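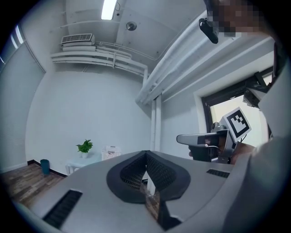 Speaker notes – Nermin Ateş, Warkside building services evening

Opening. Topic is exposed services in small white-painted rooms. Skip the company history.

Pipework. Bundle runs diagonally from the ceiling corner, one drop goes down the wall corner. Everything white, same as the walls. Ask who would have boxed it in. Boxing costs 19 working hours on the Skanumgate job and hides every joint.

Air conditioning. Vent unit sits high, above the curved run. Keep 600 mm clear under the grille on our jobs. Pause for questions on access.

Light. Rectangular fluorescent fitting, grey roller blinds at the window. Glare figures are in the Uysal handout, page two.

Floor level. Bin against the baseboard, plant on a small side table with the basket beside it. Loose items stay off the pipe corner – Þröstur Riis will cover inspection routes after the break.

Close with the April snag list. Handouts by the door.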